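4.2 Block play on the common table

The common table at Loureiro was meant for meetings. It has a marble-patterned top in pale gray, it wipes clean, and it was chosen by people who pictured minutes being taken on it. In April a box of yellow wooden blocks was left there after an open day, and for the rest of our study the minutes were taken elsewhere.

We had planned to write about shared furniture in general. The blocks took up so much of our field notes that they were given this section to themselves, partly in the hope of keeping them out of the others.

Adults who sat down at the table rarely announced that they were going to build something. They put down a cup, answered a question about the parking, and had a block in one hand before the answer was over. When we asked what they were making, most told us they weren't making anything. We coded these replies as "denial" in the first pass and as "modesty" in the second, after a reader at Zeltura objected to the tone.

Towers were the favorite form among visitors. People who used the table daily tended to build flat, with the blocks lying on the surface and touching at the corners. Flat building offers little to an audience and it can't fall over, which may be its appeal to anyone within earshot of a meeting. The usual result was an outline of some kind: a corner, a lane, a pen with one side missing. Builders called these by generous names. We recorded "house," "goal," "garage" and, from a person who wished to get back to work, "rectangle."

The open side deserves a word. Three blocks will give two walls and a roof, and a fourth would close the figure. In our notes the fourth was often within reach and was left alone. One builder explained that a closed shape was "just a box," while an open one "might be going somewhere." We have no theory of where. Figure 2 shows the three-block form, with one corner meeting and a gap left at the other, as in most of the outlines we saw.
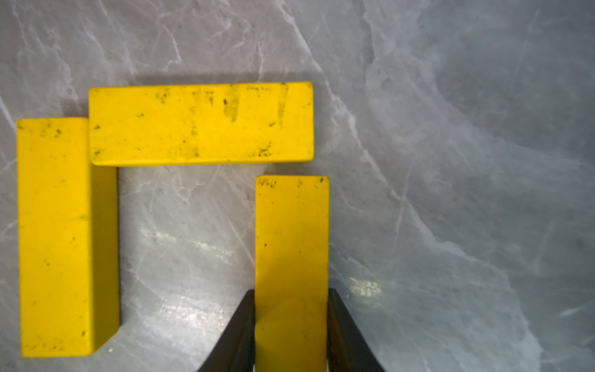 Figure 2. Three yellow blocks in an open-bottomed square on the common table. Dark specks and smudges are visible on the paint.

The condition of the blocks came up more than we expected. Yellow shows everything, and a set that lives on a shared table soon has plenty to show. Gestden, whose cleaning guide we borrowed for the coding of surface wear, separates "marks" from "dirt," and our coders spent 2 sessions failing to do the same. Users had no such trouble. They called all of it "from before," as if the blocks had arrived with a past that was none of their business.

Wear also had its uses. Regulars told one block from another by its smears and had preferences that they defended with some heat. A cleaner replacement set, ordered through Plistorum, was put out beside the old one. It was admired, stacked once, and moved to the windowsill, where it stayed until we finished our observations.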